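Elli Heiskanen maintains Plilto, a small toolkit for building desktop windows around numeric scripts. Version 6 changed how callbacks are stored, and much of our talk was about that file format.

"The layout and the code used to be saved separately," she said. "If you renamed a slider in one, the other kept the old name and the callback failed without a message." The new format keeps both in a single text file and checks every name on load.

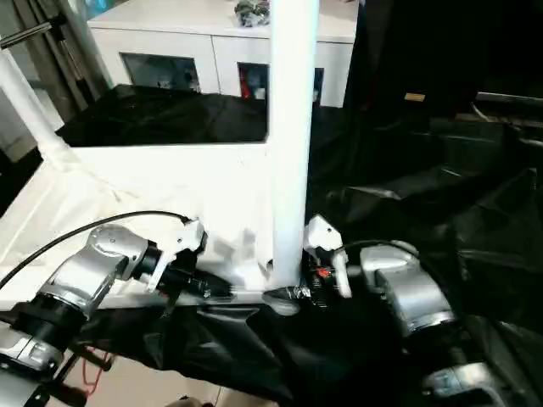 Teemu Peltonen asked whether old projects would still open, and Heiskanen said they would, through a converter that runs once and leaves the originals in place. She tested it on 3826 saved windows. Two failed — both had callbacks that were built from strings at run time.

"Those have to be rewritten by hand," she said. "I don't plan to support them."

Redraw speed is the next item. A plot with 3000 points still blocks the window while a slider is dragged. Heiskanen wants to move drawing to its own thread and expects a test build in October.

Contact | © 2026 Nendudau | Back to top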